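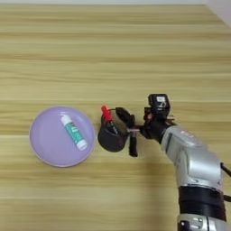
3 min read

The Rilter Inheritance is a stage play in two acts by the Welsh playwright Aled Gwynne. It is a chamber drama for three actors and runs without a change of set. The play was first produced by the Hamann Theater, a house with 9 rows of seats, and later moved to the larger Bornent Playhouse, which holds 1000.

Plot

Two sisters, Edith and Carys Rilter, meet in their late father's office to divide his estate. A junior lawyer, Tirnico, reads them a will that leaves everything to whichever sister can prove she visited him last. Each gives her own account of the final week. In the second act Tirnico admits that he wrote the clause himself, and the sisters turn on him. The play closes before the estate is settled.

Background

Gwynne wrote the first draft as a radio piece for two voices. The lawyer was added during rehearsals in June, when the director asked for a character who could leave the room. Most of his lines in Act One come from the original narration.

Reception

The first run sold 2505 tickets and the transfer sold 3772. Reviewers praised the quarrel over the father's coat, but several found the second act too long. A shorter version, without the telephone scene, is now the one usually performed.

Filed under: Theater > Plays > Two-act dramas

Comments (3)

marnie_k: Saw the transfer. The telephone scene was my favorite part, so I'm sorry it's gone.

Oldham Row: Does anyone know if the radio draft was ever published?

pitseat: Carys is the older sister, might be worth adding to the plot section.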